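# 关于我们

Tretico 做的是机器人的操作规划和感知软件。我们不造机械臂，不卖机械臂，也不替任何一家机械臂厂商说好话。公司设在 Miyazaki，公司里写代码的人多，做销售的人少，这个比例我们打算一直保持下去。

如果您是因为看了某段演示视频才找到这一页，请先把期望调低一点。这个行业的演示视频大多是从很多次尝试里挑出来的，我们自己早年也这么干过。后来有客户拿着视频来问：为什么在他们那里不行？这个问题很公道，我们当时答得很难看。现在这家公司的许多规矩，都是从那次难看的回答里来的。

## 我们怎么开始的

Kazuhiro Nagano 和 Misaki Sugiyama 原先在同一家集成商写运动规划。那几年的活儿，基本上是把一套在论文里表现很好的规划器搬到现场，然后花几个月去处理论文里没写的东西：关节限位附近的抖动，标定漂移，网络延迟忽高忽低，夹爪控制器偶尔不回包。项目验收之后，这些补丁散落在各个分支里，下一个项目又从头再来一遍。

他们离开以后做的第一样东西是一个日志工具，跟智能没什么关系。它把规划请求、传感器输入、控制器的实际响应放到同一条时间轴上，出了问题可以倒回去看。这个工具后来叫 Piston，到今天还是我们用得最多、也最不起眼的产品。有人建议给它换个响亮的名字，没有通过。

Miyuki Nakajima 加入时带来了仿真方面的经验，还有对仿真的强烈不信任。Chie Kinoshita 负责感知，Hashini Matubbar 负责测试和发布。任何版本在她签字之前不出门，包括创始人催的版本。

## 我们做什么

**Piston**：记录、回放与比对。同一个任务，换了规划器参数或者换了感知模型，前后两次运行差在哪里，可以逐段对照。它不会告诉您为什么失败，只负责把失败的那一刻完整留下来。我们见过自称能“自动诊断根因”的工具，试用之后又回到了日志。

**Zevard**：面向双臂操作的任务与运动规划库。输入是场景描述、目标和约束，输出是两条手臂在时间上对齐的轨迹，以及一份说明：哪些约束是硬满足的，哪些是放宽过的。这份说明很多用户不看，我们还是每次都生成。

Zevard 目前适合结构基本已知、物体位置有变化的环境，例如厨房台面、实验台、装配工位。完全陌生的环境、软的东西、透明的东西，它做得都不好。销售材料里写了这一条，合同里也写了。

## 为什么总拿开门说事

铰链门是我们最常用的测试任务。微波炉门、柜门、烤箱门，听起来简单，可它能把一套软件的毛病几乎全抖出来。

把手的位姿要估准。手指要从两侧靠近一根窄杆，碰歪一点，后面的轨迹全部作废。抓住以后，手臂的运动不再自由，必须顺着门的圆弧走，而圆弧的半径是估出来的。估错一点，力就压到铰链上，控制器要么报错，要么咬着牙硬拉。门开到一半，门板本身成了障碍物，规划器得知道它在动，另一条手臂也得知道。

很多公开的结果里，铰链轴的位置是直接从仿真器里读出来喂给规划器的。这样跑出来的成功率很好看，换到真的柜门上就没有意义。我们的基准测试不允许规划器读取任何真值，关节参数必须由感知模块给出，估错了就按估错的算。

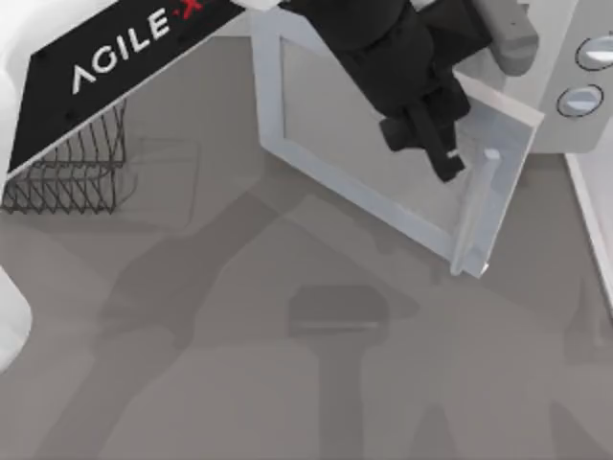 遮挡是另一件麻烦事。手臂伸过去干活，自己就把要看的东西挡住了。夹爪越靠近把手，相机能看到的把手就越少，偏偏这时候最需要看准。常见的做法是在靠近之前拍一张，然后闭着眼睛走完最后一段。我们也支持这种做法，但会把“最后一次有效观测”的时间戳写进日志，超过设定时限就停下来重新看。现场的人一开始嫌它停得太勤，后来有些人把时限调得比默认值还短，也有些人干脆关掉。关掉是他们的权利，日志里会记一笔。

影子也一样。手臂的投影落在台面上，边缘柔和，形状随动作变化，分割模型很容易把它当成物体，或者把真正的物体跟影子并成一块。仿真里的影子又比现实里规矩得多。Chie 的小组在训练数据里专门加了手臂投影的变化，效果有，但没有好到可以写进标题的程度。

细金属丝做的东西，比如碗碟架，至今还是让我们头疼。深度数据在细丝上断断续续，碰撞模型要么漏掉它，要么把它膨胀成一个实心盒子。我们选了后者，代价是规划器有时会绕远路。宁可绕远。

## 我们怎么看仿真

仿真是我们每天都用的工具，也是最容易骗自己的工具。每次提交代码，Zevard 都要在仿真里跑 500 个随机化的场景：物体位置、光照、摩擦、关节阻尼、相机外参都会变。跑不过的不合并。

但是跑过了也说明不了太多。仿真里的接触模型是近似的，夹爪不会磨损，线缆不会拖住手腕，相机不会被人碰歪。Miyuki 在组里有一条规定：任何人汇报仿真成功率，同一页上必须写出这组场景里没有模拟的东西。写不出来，就说明还没想过。

发布前，每个版本要在真机上连续执行 100 次，中间不许重新标定，失败也不许剔除。全部记录交给客户，包括那些看着很蠢的失败。有一家潜在客户看完记录以后选了别家，理由是别家的报告里没有失败。我们没有改做法。

## 关于学习方法

经常有人问我们是不是“端到端”的。不是。感知里用了大量学习模型，抓取候选的排序也用，轨迹生成的初值有时也由模型给出。可是最终执行的轨迹必须经过显式的碰撞检查和约束检查，检查不通过就不执行，模型再自信也不行。

我们并不排斥更大的策略模型。组里一直在试，有些任务上它比我们手写的方案顺滑得多，看着让人有点泄气。问题在于它失败的时候，我们说不清它为什么失败，也就没法向客户保证下次不会。等哪天说得清了，我们会改口，并且在这一页上写明。

## 哪些项目我们不接

- 只要一段视频、不要系统的。
- 要求在合同里写明成功率，却不肯定义什么叫成功的。
- 安全功能打算完全依赖我们的规划软件的。规划器不是安全控制器，请另外配。
- 不允许我们保留失败日志的。

## 合作方式

第一阶段是 30 天的评估。您提供任务描述和现场数据，我们给出一份书面报告，写明哪些环节现有软件能做，哪些要定制，哪些我们认为目前不该用机器人做。最后一类出现得比您想象的多。评估收费，结论不好听也收费。

评估之后如果继续，现场部署由 Hashini 的小组和您的工程师一起完成。我们要求贵方至少指定一名能读懂 Piston 日志的人，培训由我们负责，通常需要 3 天。没有这样一个人，系统上线以后每次停机都要打电话给我们，双方都会很累。

## 招聘

目前在招运动规划和测试方向的工程师。面试时会给您一份真实的 Piston 日志，请您说说看到了什么。没有标准答案，里面有一处问题我们自己也还没查清楚。

简历里如果写了成功率，请准备好解释分母是多少。

来信请注明应聘方向，由 Kazuhiro 统一回复。他回信慢，但会回。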